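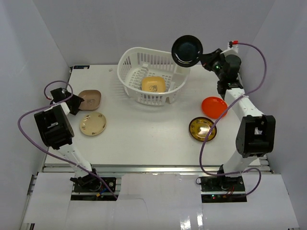
La puesta a punto de una celda que aprende a recoger la vajilla

Kamran Tabrizi empieza la mañana con las manos en los cables. Antes de encender nada, sigue con el dedo el recorrido de cada uno, desde la pinza hasta la base, y tira un poco de los conectores rojos. Si alguno cede, lo vuelve a asentar y apunta la hora en un cuaderno de tapas blandas que ya va por la mitad. En el taller de Brisidetti, en Evora, le han tomado tanto cariño a ese cuaderno que tiene su propio gancho en la pared.

La celda se llama Cerkemard, y quien la vea por primera vez quizá espere algo más imponente. Es una mesa blanca, cerrada por tres lados, con dos brazos sujetos al perfil de aluminio del borde delantero. ¡Y sin embargo cuesta apartar los ojos de ella! La tarea de esta temporada consiste en pasar platos a un escurridor, una de esas cosas que cualquiera hace pensando en la cena y que a una máquina le exige una precisión casi cómica.

Tabrizi llegó al proyecto en marzo, cuando la celda aún vivía desmontada en cajas. Lo primero que hizo fue desconfiar de los tornillos. Cada base va fijada en su hueco del perfil, y una holgura mínima ahí abajo se convierte en un error considerable en la punta de los dedos. "La gente mira la pinza cuando falla un agarre", cuenta. "Yo miro primero el suelo que pisa el brazo." Su rutina de apriete lleva 20 minutos y la repite al comenzar cada jornada, siempre en el mismo orden: base izquierda, base derecha, codos, muñecas.

Después viene el cero. Con los motores sin par, coloca cada articulación a mano en su posición de referencia, la compara con el valor que devuelve el codificador y corrige la diferencia en la tabla. Es un trabajo lento y a mí me pareció precioso de ver, con algo de afinador de pianos - él se ríe de la comparación, pero no la rechaza. Si una articulación se ha desviado más de dos décimas de grado respecto al día anterior, no se sigue adelante hasta saber por qué. Casi siempre es un tornillo del acoplamiento. Una vez fue un rodamiento, y la celda estuvo parada tres días a la espera del recambio.
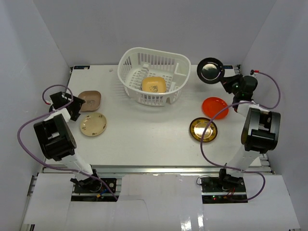 El cableado es el capítulo favorito de Tabrizi, y se le nota enseguida. En la primera versión iba ceñido a los eslabones con bridas, muy limpio y muy bonito, hasta que la muñeca giraba a fondo y el conector sufría. Ahora los cables morados salen de las pinzas en un bucle amplio, casi hasta las paredes laterales, y vuelven a la base siguiendo el brazo. Esa curva generosa le da a la muñeca margen para ponerse en posturas difíciles, como la del brazo derecho cuando sostiene el plato negro de canto, en alto, a un lado del escurridor. El bucle tiene su contrapartida: puede rozar la vajilla. Por eso, tras cada cambio de cable, los brazos recorren todo su alcance a velocidad mínima mientras él vigila con la mano sobre la parada.

La elección de los platos también forma parte del mantenimiento, aunque suene raro. Pandey, el programa que gobierna los movimientos, se comporta de otra manera con un borde elevado que con uno casi plano, y los acabados brillantes devuelven la luz del techo y complican la visión. Así que en la mesa conviven un plato dorado de centro reluciente, otro color crema con florecillas y uno cuadrado, marrón claro. Cuando los agarres empeoran con todos por igual, Tabrizi va a la mecánica. Cuando empeoran solo con el dorado, revisa las luces.

Las pinzas tienen su propio calendario. Cada 60 horas de trabajo se desmontan los dedos, se limpian las caras de contacto y se comprueba que cierren paralelas con una galga fina. En septiembre de 2020 cambió los dedos del brazo derecho por unos nuevos y tuvo que reajustar la fuerza de cierre desde el principio, plato por plato, durante toda una tarde que recuerda con evidente placer.

Le pregunto qué pieza cambiaría si pudiera. Se lo piensa bastante, con la llave Allen todavía en la mano, y acaba señalando los codos. Quiere poder abrir esas carcasas negras sin soltar el eslabón. Ya tiene el dibujo hecho en el cuaderno y me lo enseña, dos páginas llenas de flechas, antes de volver a apretar la base izquierda.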